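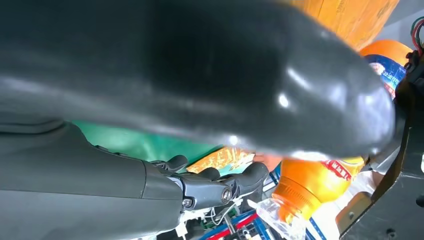

Mano articulada y botellas de plástico naranja durante la demostración de manipulación. Vista desde la muñeca.

Célula de demostración Zerent M-15
Referencia: ZR-M15-DEMO
Disponibilidad: jornada de puertas abiertas, 4 de julio, nave de ensayos de Clarura

Descripción
La M-15 es una célula de manipulación de sobremesa para recogida y recolocación de artículos de consumo sin posicionado previo. Se suministra con brazo, mano articulada, cámara de muñeca, controlador y software Flurna. En la jornada se presenta en configuración abierta, con el cableado accesible, para que los asistentes puedan revisar el montaje.

Contenido de la demostración
El ciclo trabaja con artículos mezclados: botellas de plástico con etiqueta impresa en chino, envases de colores y bolsas transparentes. El plástico translúcido y los reflejos de la bolsa dificultan la segmentación, por lo que el ensayo se realiza con la iluminación habitual de la nave. El operador puede modificar la disposición de los objetos entre ciclos. No se utilizan plantillas ni marcas de referencia.

Cada pase dura 15 minutos e incluye:
Arranque y calibración de la cámara de muñeca
Aproximación y cierre de dedos sobre botella tumbada
Recogida de envase parcialmente oculto
Parada controlada y reanudación
Consulta del registro de fuerzas en Flurna

Características técnicas
Alcance útil: 400 mm desde el borde de la mesa
Masa del conjunto sin mesa: 137 kg
Mano: dedos articulados, carcasa gris oscuro, tornillería vista en el lateral
Cámara: compacta, montada en la muñeca
Comunicación: Ethernet
Software: Flurna, licencia por puesto incluida el primer año

Limitaciones conocidas
La presencia de un segundo segmento de brazo en el campo de visión reduce el área útil de la imagen. Flurna aplica una máscara según la posición de las articulaciones, pero los objetos situados detrás siguen sin detectarse hasta el cambio de postura. Las superficies muy iluminadas pueden saturar la cámara; se recomienda ajustar la exposición antes de cada serie.

Las bolsas arrugadas no están admitidas como pieza de recogida en la versión actual. Se tratan como obstáculo.

Precio y pedido
Configuración de demostración, alquiler por jornada: 3.130 euros, impuestos no incluidos. El transporte y la puesta en marcha se presupuestan aparte a través de Radebe, distribuidor autorizado. Las unidades solicitadas en mayo conservan las condiciones de la tarifa anterior.

Asistencia a la jornada
Inscripción previa en el formulario de Radebe, indicando empresa y tipo de pieza. Se admiten muestras propias de hasta 400 g, en envase cerrado y sin aristas cortantes. El acceso a la zona de la célula requiere calzado de seguridad.

Documentación disponible: ficha técnica, plano de implantación y manual de integración de Flurna.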